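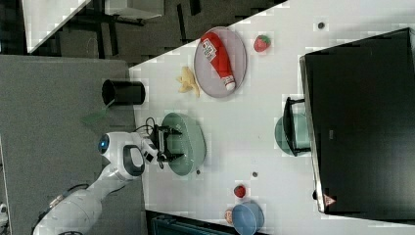 The Kaltus gripper came to Skidivau by bus, in a box that had held shoes. The Uva was already on the shelf. My job was to run each one 401 times and write down which was better, and Kaufmann would buy 2,000 of that one for their kitchens.

I had the room from four in the afternoon. My sister had the same job two years before me, with arms instead of grippers, and she told me to bring a sweater and not to get fond of either one.

The list was short. Pick up the ketchup, put it down. Pick up the strawberry, put it down. Lift the colander by its rim. The colander was worth the most points because a woman at Kaufmann had once seen an arm drop one on a cook's foot, and she wrote the list.

By the second evening I was fond of the Uva. It was slow to close and it made a small click before it did, like someone putting down a pen. The Kaltus made no noise. I would look up from the sheet and it would already be holding something.

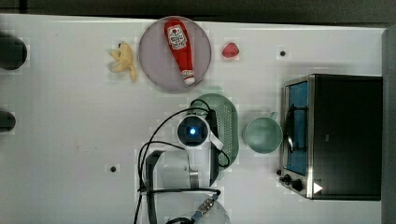
I called my sister at 9 and read her the numbers. The Kaltus was ahead on the ketchup and the strawberry. They were even on the mug, which wasn't on the list, but I had been doing it anyway.

"Why are you doing the mug?" she said.

"I wanted to see."

"Are you doing it for both?"

I said I was. I had done it more for the Uva.

She asked if I was wearing the sweater. Then she said that when she had tested the arms, she had gone back on the last night and run the losing one again until it got light out, and it had lost by more. She had never told anyone at Kaufmann. She sent in the first set.
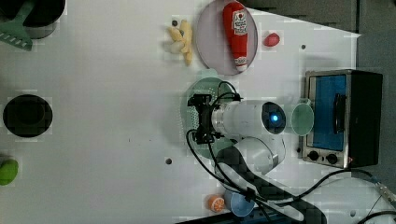

The arm over the colander, second evening.

I left the colander for last. The rim was thin and the fingers had to come down on both sides of it. If they came down a little wrong, the whole thing slid and I had to get up and move it back. I got up a lot. My sheet said run 867, counting both grippers and the ones I had thrown out, when I stopped using the table view and switched over to the wrist camera.
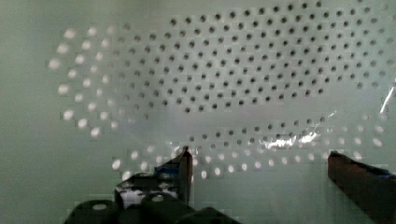 Everything was green and full of holes. I sat close to the monitor with my chin on my hand. I thought about the cook and whether the foot had healed.

Then I typed the command and went to stand by the window, where I could hear the motor but couldn't see the table. There was a bus at the stop with its lights on. I waited for the click.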